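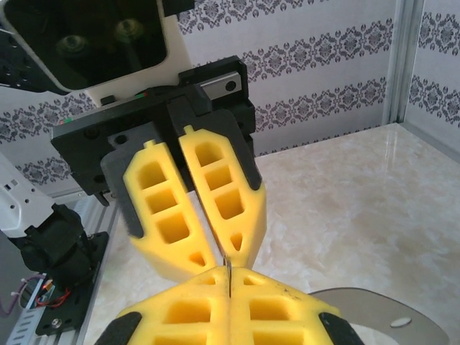
Yellow foam fingers on a pair of grippers.

Gosselin Mood Journal, paper edition: a review

I have kept some kind of mood record since my late twenties, first on the backs of envelopes, later in an app, and for the past several months in the Gosselin Mood Journal. I have bipolar II. My doctor likes to see a chart at each visit, and I like to have something in front of me besides my own memory, which is poor when I'm low and too generous when I'm not.

The Gosselin is a spiral-bound book, a bit larger than a paperback. I paid $22 for mine from a shop in Likport, and it was the same price online before shipping. There are 100 daily pages, then a section of blank charts at the back. I started it in January, skipped a good many days, and finished it in early summer.

Each daily page has a mood line, a box for hours slept, a box for medication, and a space for notes. The mood line runs from very low on the left to very high on the right, with no numbers. You put a mark where you think you are. I expected to dislike this, having used a 50-point scale in the app for years, but I came around to it. With numbers I would sit there deciding between one and the next. With the line I make a mark and move on.

The sleep box is small but it does the job. Sleep is the thing that changes first for me, often before I notice anything else, and having it right next to the mood line meant I caught one bad stretch in spring while it was still mild. I called the clinic and we adjusted a dose. An app could have shown me the same thing, but I had stopped opening the app.

The medication box is the weak spot. It has room for two names, and plenty of people with my diagnosis take more than that. I ended up using initials. There is also no place to mark a missed dose, so I circled the initial when I forgot one, which worked well enough once I had explained it at my appointment.

I could have done without the quotations. There is one at the bottom of every page, mostly about sunrises and storms. On a bad day I don't want to read about storms. After a while I put a strip of tape over each one, a week's worth at a time.

The paper is decent. Gel pen didn't bleed through, though a marker did. The cover is plain gray with nothing on it about mental health, so I could leave it on my desk at work – something the Ustolska workbook, with its big title, never let me do. The Ustolska has better worksheets for thinking through a hard day, but it takes around 50 minutes to do one properly. The Gosselin takes 2.

The charts at the back are good. You copy your marks over at the end of each month and get a line you can see all at once. My doctor made a photocopy of mine.

I would buy it again, and I have – the second one came last week. If you take several medications, look at the Florkbridge planner first. It costs more and the binding is stiff, but it has a full table for doses.

Posted 6 August 2025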